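알루미늄 프로파일로 작업대 프레임 만들기
3주차 강의 노트: 재료 고르기, 자르기, 세우기

지난주에 과제로 내 준 스케치를 모두 훑어봤습니다. 정말 재미있었어요! 다리 네 개짜리 평범한 책상도 있었고, 선반을 세 단이나 올린 것도 있었습니다. 이번 주부터는 그 그림을 진짜 막대로 바꿉니다. 종이 위의 선 하나가 손에 잡히는 프로파일 하나가 되는 순간이 저는 이 수업에서 제일 좋습니다.

1. 배경 판과 바닥 판

프레임 이야기를 하기 전에 판부터 짚고 갑니다. 판은 나중에 끼우면 된다고 생각하기 쉬운데, 판의 두께와 이음매 위치를 먼저 정해야 막대 길이가 나옵니다. 색이 조금 다른 판 두 장을 나란히 세워도 괜찮습니다. 다만 이음매가 위에서 아래까지 같은 폭으로 가는지는 꼭 눈을 대고 확인하세요.
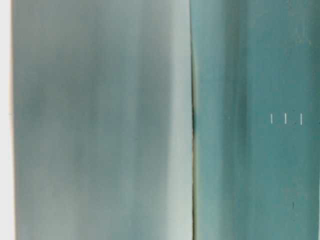 판을 맞댈 때는 위쪽부터 맞추고 아래로 내려오면서 손끝으로 틈을 더듬어 보세요. 눈보다 손이 빠를 때가 많습니다. 틈이 벌어졌다고 판을 바로 밀지 말고 기둥이 똑바로 섰는지부터 봅니다. 지난 학기 Leka 조는 판만 세 번을 다시 잘랐는데, 나중에 재 보니 기둥이 기울어 있었어요.

2. 프로파일 읽는 법

프로파일의 재미는 단면에 있습니다! 압출이란 달군 알루미늄을 틀 구멍으로 밀어내는 가공이고, 그래서 막대의 처음부터 끝까지 단면이 같습니다. 어디를 잘라도 같은 모양이 나오니 설계할 때 얼마나 마음이 편한지 몰라요. 단면을 노트에 한 번씩 직접 그려 보세요. 홈의 입구 폭과 안쪽 폭을 따로 적는 것이 핵심입니다. 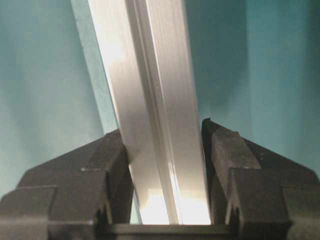

너트를 고를 때는 홈의 규격부터 맞춥니다. 입구 폭이 같아도 안쪽 모양이 다르면 너트가 헛돌거나 아예 들어가지 않습니다. 은색 막대의 면 한가운데를 길게 지나는 홈과 그 양옆의 얇은 턱을 보세요. T너트를 쓰는 프로파일이라면 너트가 바로 이런 턱의 안쪽에 걸립니다. 홈 양쪽의 평평한 면은 브래킷이 닿는 자리이니 절단 가루를 깨끗이 닦고 조립하세요. 결을 따라 닦으면 자국도 덜 남습니다.

3. 기둥 세우기

자재 목록에 적을 막대 총길이는 A안이 3,017 mm, B안이 3,417 mm입니다. 두 안의 차이는 가로대에서 나옵니다. 톱날 두께는 빠져 있으니 절단 횟수만큼 더해서 주문표를 쓰세요. 짧은 보강대는 두 안 모두 259 mm로 통일했습니다.

세우는 순서는 이렇습니다. 바닥 틀을 먼저 짜고 볼트를 반만 조입니다. 기둥을 끼우고 직각자를 안쪽 모서리에 댑니다. 대각선 두 개를 재서 길이가 같으면 그때 끝까지 조이세요. 대각선이 딱 맞아떨어질 때의 그 기분, 꼭 느껴 보셨으면 합니다!
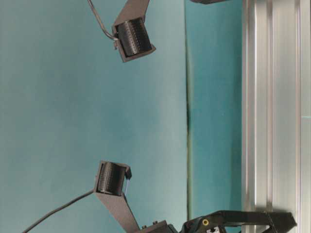
그림 3. 오른쪽의 세로 알루미늄 프로파일과 청록색 배경.

기둥이 서면 한 걸음 물러나서 전체를 봅니다. 수평계의 기포가 가운데에 있어도 바닥이 고르지 않으면 하중을 올린 뒤 틀어질 수 있습니다. 조절발은 마지막에 만집니다.

4. 조별 메모

Gerkano 조는 B안에 선반을 한 단 더하기로 했으니 가로대 길이를 다시 계산해 오세요. Quintanilla 조는 보강대 위치가 아주 좋았습니다. 도면에 치수선만 더 넣어 주세요. Altitell 조는 브래킷 대신 내부 연결구를 써 보고 싶다고 했는데 대찬성입니다. 조립은 느려도 겉이 무척 깔끔해집니다.

볼트를 다 조인 뒤에는 10분쯤 쉬었다가 모서리를 다시 한 번 점검하세요. 처음 만드는 프레임에서는 빼먹고 덜 조인 볼트가 꼭 하나씩 나옵니다.

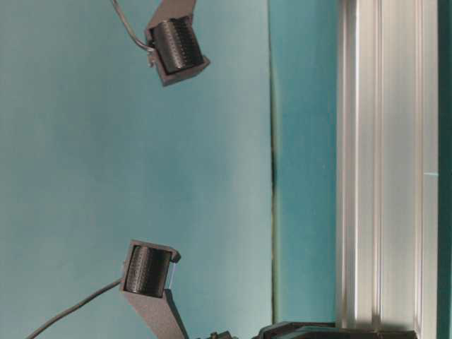 Kenna Drummond: 저는 볼트를 완전히 조일 때마다 머리에 펜으로 선을 하나씩 그어 둡니다. 선이 없는 볼트만 찾으면 되니까 점검이 금방 끝나요. 다시 풀었을 때는 선을 지우는 것도 잊지 마시고요.

이 방법 정말 좋습니다. 다음 시간부터 우리도 써 봅시다. 유성펜은 조마다 하나씩 준비해 주세요.

다음 시간까지 할 일
절단 목록 완성 (막대별 길이, 개수, 톱날 여유 포함)
홈 단면 스케치 한 장
토요일 실습에 오는 사람은 장갑과 보안경 지참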